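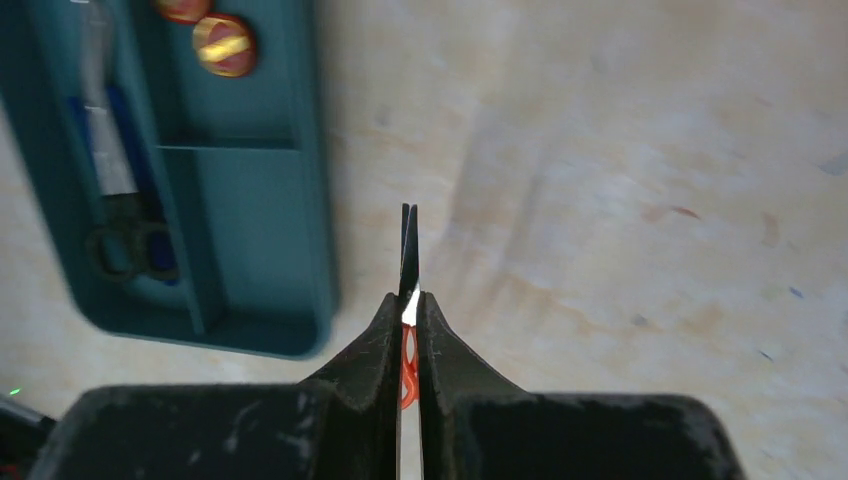
Held upright between two narrow, dark tips. Photo: Zolilier

PRESS RELEASE
9/9/19

Nair seed library opens its drawers with 183 varieties to borrow

Gardeners in Nair can now borrow vegetable, herb and flower seed free of charge, as Zolilier opens the town's first seed library on the ground floor of the old Mustuvus mill.

The idea is simple and we are delighted to see it up and running. Members choose up to 10 packets a year, grow the plants at home or on the allotment, let a few go to seed and bring some back for the next person. There are 183 varieties in the drawers at opening, among them climbing beans, winter lettuces, a very sweet yellow tomato and a leek that has been grown in Nair back gardens for longer than anyone can remember (it stands well in frost and makes a wonderful soup!).

The collection began with a call for spare seed last December. We hoped for a shoebox or two. Instead 1,029 packets came through the door, many of them in old envelopes with growing notes on the back, and we have kept as many of those notes as we could. One bean came with a full page on how to cook it.

Every batch is cleaned, dried and labelled with the year it was saved. Beans, peas, lettuces and tomatoes are the easiest to save and are marked with a green dot for beginners. Squashes cross with their neighbours very readily, so we ask members to bring those back only if they have pollinated the flowers by hand.

The drawers and shelving were paid for with a grant of £3,000 from Flutix, which also covers a small dehumidifier and the printing of a growing guide. The guide is free to members and can be read at the desk by anyone who calls in.

You do not need a garden to join. Plenty of the herbs and salad leaves will do well in a pot on a windowsill, and there is a drawer set aside for them.

Membership is free and forms are available at the mill. Returned seed should be fully dry and in paper, please, with the name of the variety written on the outside.

ENDS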